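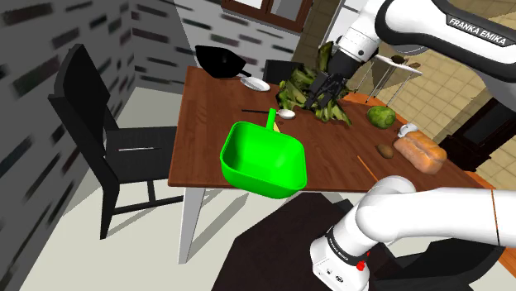 Florkance opens its kitchen table to anyone who wants to teach a robot arm

USBERG, January – Hi everybody, Ruba Abou Jaoude here from Florkance. I run the teaching side of our little company, and I get to write this one because the news comes out of my corner of the office. Starting this month, our simulated kitchen is open to outside users! If you have a laptop and a hand controller, you can log in, take hold of a Franka Emika arm in simulation and show it how to do a chore.

We call the package Asum. It's the same setup we've been using ourselves since the fall, with the same table, the same messy groceries and the same slightly too sensitive grip button (we're working on the button). You move your hand, the arm on the screen moves with you, and Asum saves the whole run – every joint, every squeeze of the gripper, and the camera views that go with it. Do the chore a bunch of times and you have a set of demonstrations you can train on.

What do you get to do in there? Table clearing, mostly. We piled leafy greens, a potato, a spoon, a wok and a plate onto one dining table, because that's what my own table looks like on a bad night, and because leaves are hard. A cabbage is easy to understand. You go to it, you close the fingers, you lift. A heap of loose leaves has no handle and no middle, and every person who tries it goes in a different way. My first dozen tries were awful and I kept them all, since we like to have the bad runs on file next to the good ones.

Then there's the green scoop. People laugh at it, and then they spend half an hour on it. To come at the rim you have to think about where the fingers will end up, how far the wrist has turned and whether the handle is going to swing into something on the way. Doing that through a controller with no feeling in your fingertips takes practice! I tell new folks to go slow, stop just short of the rim, look at it from a second camera and only then move in.

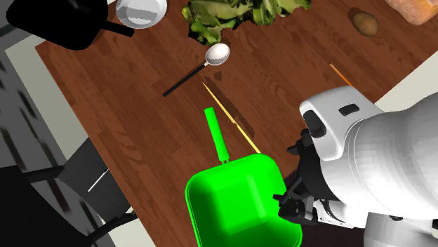

The arm's black gripper at the right rim of the green scoop, in Florkance's simulated kitchen.

So far we have 655 saved runs in the library, and all of them come with the package. Each one is tagged with the chore, the operator's experience level and whether we'd call it a success. You can replay any run, pause it, grab the controls partway through and finish it your own way. That last part is my favorite feature and I fought for it. When a trained model gets stuck, you can step in at the exact spot where it went wrong and show it what you would have done, which saves you from starting the whole chore over.

We tried all this out first with our friends at Chidiac, who build training courses for warehouse and kitchen staff. They put 36 people on it, most of whom had never touched a robot of any kind. A typical first session ran roughly 2 hours with breaks. The folks at Chidiac sent back a long list of complaints, and we fixed most of them: the menus are bigger now, left-handed users can flip the controls, and the reset button asks before it wipes your run (sorry again to everyone who lost one).

Asum comes with seven starter chores and a plain-language guide that I wrote myself, so if something in it makes no sense, that's on me. Schools and small labs can use it free through the spring. Companies can ask for a trial, and we'll set up a call to walk you through your first few runs.

We're also holding open practice hours online, every morning at 10. Bring your questions, or just come and wrestle with the lettuce for a while. I'm usually there with coffee.

About Florkance
Florkance is based in Usberg and makes teleoperation and demonstration tools for people who train robot arms.

Press contact
Ruba Abou Jaoude, Florkance, Usberg
Demo logins for reporters are available on request.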